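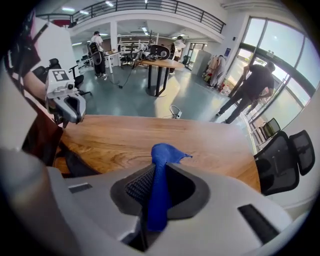
Blue cloth over a wooden tabletop

Who Gets to Speak for Werolside?
Project report by Benjie Macaraeg
Submitted 24/09/2024

When I picked this topic back in June, I thought I was going to write about flags. Werolside is still a dependent territory of Lunitz, and its people have been promised a vote on full independence by 2033, so naturally I went looking for the new flag, the new anthem and the big speeches. What I found instead was a long and rather touching argument about who is allowed on the voting roll, and I have to admit I got completely drawn in (my apologies to my adviser, who had approved a report about flags).

The rule as drafted gives a vote to anyone who has lived in the territory for four years. The Farías report, which the governor's office asked for, would raise that to as much as ten for people born in Lunitz. Supporters say newcomers could tip the result and then go home. Opponents say that many of those newcomers teach in the schools and run the ferries, and that they aren't going anywhere.

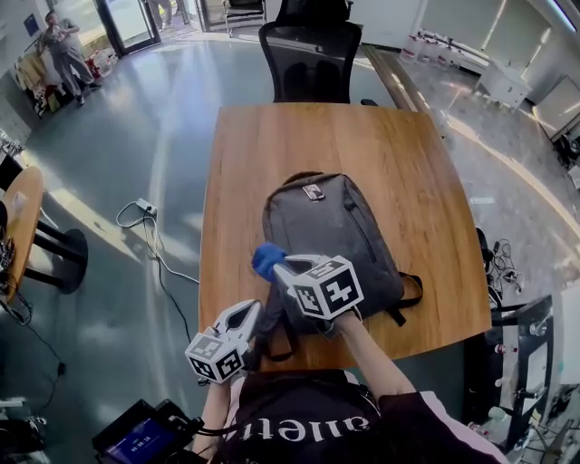 What I read and who I talked to

I read 40 letters to the editor from the territory's weekly paper and held three long interviews, all by phone, with people who were very generous with their evenings. One was a retired clerk in the port of Javell who remembered the last time a vote was promised -- and then put off, and put off again. She wasn't angry about it, exactly. She just wanted a date she could write on her calendar.
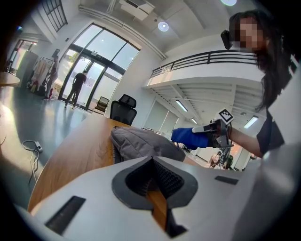
Where the argument stands

Most of the letter writers wanted the vote to go ahead under the draft rule, though plenty of them disliked it. I came away leaning their way myself. I would still like to know what the younger people on the outer islands think, and my letters can't tell me that -- hardly any of them came from there.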